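Robot Software, Unit 7: Writing Task Conditions in Simulation
Course handout, revised Feb 23, 2024
Gorker Technical Program

Reading before class: chapter 2 of the course reader, and the Vlček page on joint limits.

1. What the planner needs to know

A task in our simulator has three parts: a start state, a goal test, and a step limit. The start state is drawn at random from ranges you set in the task file. The goal test runs after every control step and returns true or false. The step limit for this unit is 200.

Most of the trouble in last October's projects came from the goal test. Students wrote "bowl is in microwave" as a distance check between two center points. With a large appliance, a bowl resting on top can pass that check. Use a containment test on the inner volume and check the door angle separately.

2. Objects with joints

The simulator treats a microwave as two bodies, the case and the door, joined by one hinge. The door angle is a single number in radians. Zero is closed. Your planner should read this number at every step and should not store it from the start of the run, as the arm may bump the door.

An open door also takes up space on the table. The collision checker loads the door as a thin box at its current angle, and the handle is added as a cylinder. If you leave out the handle, the planner will find paths that clip it.

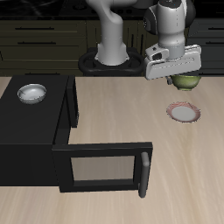
Figure 7.1. Kitchen task with the microwave door open. One bowl is on top of the microwave and a green bowl is under the gripper.

There are two bowls in this task, so a command such as "pick up the bowl" does not pick out one target. Add a color or a relation to the command text ("the bowl on top of the microwave") and make sure the goal test uses the same object ID. The Brarar parser prints a warning when a name matches more than one object. Do not turn this warning off.

Note the hidden parts as well. The hand covers the upper part of the green bowl from this view. A detector that looks for a full rim will give a low score or miss it. Keep the last good pose and mark it as old until a new one comes in.

3. Lab work

Load scene 2113 in Ulleo and do the following.

a) Print the name, pose and parent body of every movable object.
b) Write the goal test for "close the microwave." Use the hinge angle only.
c) Write the goal test for "put the green bowl on the plate." Check contact, height, and that the gripper has let go.
d) Run both tests on the saved runs and report any false positives.

Part c is worth the most points. A passing mark is 70. Hand in the task file and the log together in one folder, with your seed written at the top of the log.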